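共同工房「Tinenik」見学記 双腕ロボットの自作と棚への出し入れ

2026年10月16日、共同工房Tinenikの公開日に参加した。目的は、会員グループが製作している双腕の移動ロボット「Shawky」の見学である。工房は元印刷所の1階で、木工、金属加工、電子工作の区画に分かれている。ロボットの作業場は奥の電子工作区画の隣にあり、床はタイル張りのまま使われている。

機体の構成
腕は中古の市販品を2本、アルミフレームの支柱に左右対称に取り付けている。支柱と台車の接合部は3回設計を変えたという。初期の版では腕を前方に伸ばすと支柱がたわみ、手先の位置が目標から11 mmずれた。現行版は板厚を増し、斜めの補強材を追加してある。部品表は206行で、購入先と締結部品の規格まで記入されている。ねじはM4とM5に統一し、六角レンチ2本で分解できる。

電源
電源は台車内のバッテリーで、腕、計算機、台車の3系統に分けている。腕の系統には非常停止スイッチが直列に入る。計算機は別系統なので、停止後もログが残る。公称の連続動作時間は30分。充電中は動作させない運用としている。配線図は壁に貼ってあったが、台車側のコネクタの型番が1か所、手書きで訂正されていた。

制御
動作は遠隔操作で記録し、その記録から学習させる方式を採る。1課題あたりの目標は300回で、失敗した試行も削除せず別の場所に保存する。操作側の装置は小型の腕2本で、関節の樹脂部品は工房の3Dプリンターで出力している。操作の遅延について質問したところ、測定はしているが、無線区間の値が安定しないため公表していないとのことだった。

棚の課題
現在の課題は、片手で買い物かごを持ち、もう片方の手で棚の品物を扱うというものである。白い棚はマス目状に仕切られ、段ごとに手首の進入角度が変わる。仕切りの縁に指を当てないためには、腕全体の姿勢から決める必要がある。左手は赤いメッシュのかごの持ち手を握り、右手は黒い指で赤いパプリカを挟む。パプリカは表面に光沢があり、カメラ画像では照明の反射が把持位置の推定を乱しやすいという説明を受けた。

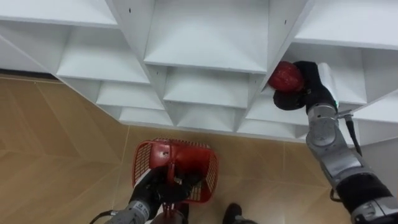 把持部の改修予定
指先の材料は2種類を比較中で、摩擦の大きい方は摩耗が早い。次の版では指先だけを交換できる構造にする。固定具の試作品を手に取らせてもらったが、ねじの頭が側面から出ており、狭いマスでは干渉しそうに見えた。この点は製作者側も把握しており、皿ねじへの変更を検討している。ケーブルは手首の外側で輪を描く取り回しで、内側に寄せる案は曲げ半径が足りず見送られた。

見学者向けの情報
公開日の見学は無料、事前登録制。ロボット区画では床の線より内側に入れない。部品表と支柱の図面は受付で閲覧でき、複写は1部まで。次回の公開日は2月の予定で、台車の改修版が展示される。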